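Home | News | Courts | Opinion | Contact

Judicial Nominee's Hearing Moved to December

2 September 2021
Print | E-mail this story

The Grerkton Judicial Review Board has postponed its hearing on the nomination of Eleni Trajkovski to the regional court of appeals.
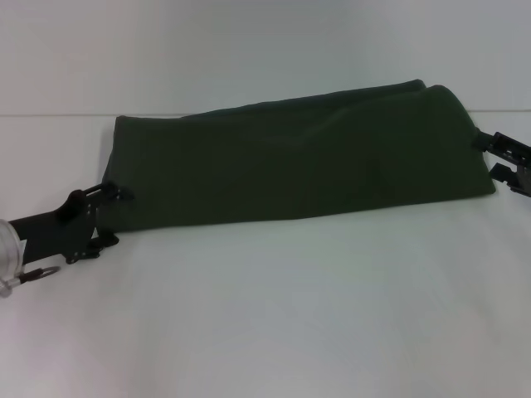 Board members asked for more time to read 2456 pages of opinions and memos from her years as a trial judge. 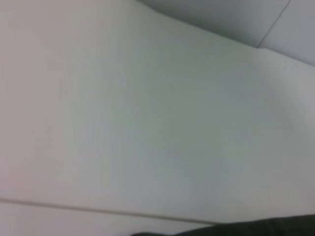
Ms. Trajkovski's views on marriage law are expected to be a main topic. In 17 written answers she declined to say how she would rule on pending cases. Under the board's rules, the witness table must be kept as a plain white surface with no printed marks or labels on it.

Miloslav Mikuš, who chairs the board, said the delay was procedural – it did not reflect on the nominee.
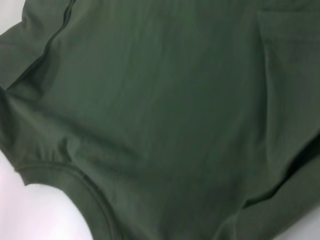 Olive green fabric, close up.

The hearing will take place in Berberg.

Share (95) | Comments (2)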